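Remen table cloth, sage green, printed grid
Ref. Undis 132

Product data
Size: 150 x 132 cm
Colour: sage green, white print
Pattern: thin-line grid with hearts, star-flowers and arrow marks
Hem: folded and stitched, all four sides
Care: machine wash at 40, cool iron on the reverse, do not tumble dry
Supplied: folded, one per bag

The Remen cloth is a light cover for play tables, craft benches, shelf tops and low cupboards. It is cut as a plain rectangle with no elastic and no corner pockets, so it can be laid over furniture of any shape up to the stated size. On smaller tops the surplus is left to hang or turned under.

The grid is printed on the face only. It is a decorative grid and is not suitable for measuring or for cutting out patterns – the line spacing may shift slightly after the first wash. The motifs are scattered over the grid and have no fixed top or bottom, so the cloth may be laid either way round.

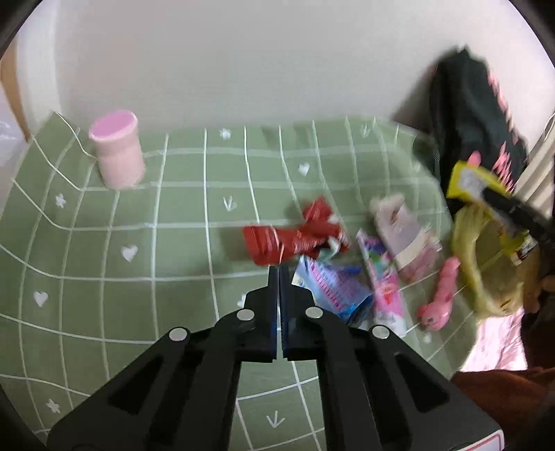
Small packets, pouches and toys can be sorted directly on the cloth. Gisler writes that the fabric stays put well enough on a painted shelf but slides on a varnished one, and that two strips of non-slip mat underneath cured it.

We would agree with the mat on any smooth top. Double-sided tape is not recommended, as the adhesive marks the fabric and does not wash out. Clips may be used on tops with a free edge.

The cloth is not coated. Liquids will pass through to the surface below, and ink from markers should be treated before washing. Where paint or glue is in use, lay the clear Prirnudar overlay on top (sold separately, 150 x 132 cm, wipe clean).

Creases from packing drop out after a warm iron. An edge that has been stored rolled may curl for a time; press it from the reverse or leave it under a flat weight overnight.

Other sizes
Remen runner, 150 x 40 cm, ref. Undis 700
Remen large, 200 x 150 cm, ref. Undis 900

Page updated 2018-08-14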